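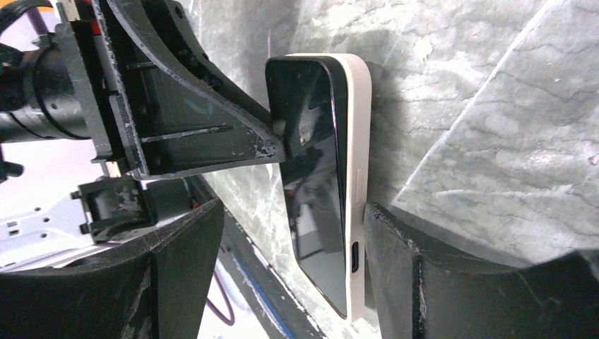 Storm posting checklist, November run-through. I went down the list with Younes on speaker, so the comments are partly his and mostly me grumbling.

- [x] **Logins for all 6 accounts work.** Fine, except Fondbridge, which still had Aivar's old password. Changed it while we talked.
- [x] **Scheduled posts can be paused in one go.** Tried it in Wivus and everything stopped. Please remember to do this first! Last storm we had a cheerful patio furniture post go out while half of Goltmont had no power.
- [ ] **Reader photos checked before we share them.** Not there yet. Hanna does a reverse image search every time, I do it when I remember, and Kittipong didn't know we had a rule. We do now: 2 people look at each photo, and one of them has to message the sender.
- [x] **Permission wording saved.** It's in the shared notes. I cut it way down — the old one read like a lease.
- [ ] **Location tags off.** Half done. The Bunnag account was still adding a street-level tag to every upload, and I can't find the setting. Decha, can you look?
- [x] **Emergency numbers pinned.** Called both of them. Shelter line picked up right away, power company put me on hold (of course).
- [x] **Captions readable without the picture.** Looked back through some 100 posts and most were good. A few just said "wow," so let's put the street or neighborhood in there.
- [ ] **Nobody posts from the road or the water's edge.** I'm leaving this open until everyone has replied to my message. Three of you haven't, and you know who you are.

Next go is after Decha sorts out the tags. If you change a password before then, text me the same day, please — I'm up until 11 most nights anyway.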